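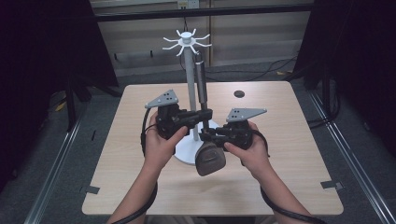
Both grippers on one upside-down mug, with the mug tree waiting behind.

14 shares | 3 comments

I'd been bugging the planning lead at Sornier for a chat ever since I heard they'd thrown out their old motion planner, and on Thursday I finally got one (plus terrible coffee!). She builds Lenow, the software that turns hand-held gripper demos into something a two-armed robot can run.

So why mugs? "Because two hands on one mug is a closed loop," she told me. "If the left arm's plan drifts 2 millimeters from the right arm's, they're fighting, and the force readings go nuts."

The old version planned each arm separately and patched up the timing later. Now it plans the path of the mug first, and the arms get solved from that. I asked if that was slower. "Way slower at first! Then we cached the grasps, and now a replan takes 9 milliseconds."

They have 2,000 demos in the set, and she watched the first 100 herself, which sounds awful to me. "I liked it, kind of. People tip the mug way earlier than I would've coded it."

Perception is still the sore spot. White hooks on a white pole all look alike to the pose tracker, and it likes to swap one for its neighbor halfway through a reach. "I have a branch for that," she said, and went to check if it had finished building.

Comments

gripfan: Does Lenow log both wrist poses on one clock? Ours never line up.

mara_k: Loved this, more please!

tobyt: 9 ms with collision checks on, or off?

Related
Sayegh opens up its grasp viewer
A week with the Eltirby simulator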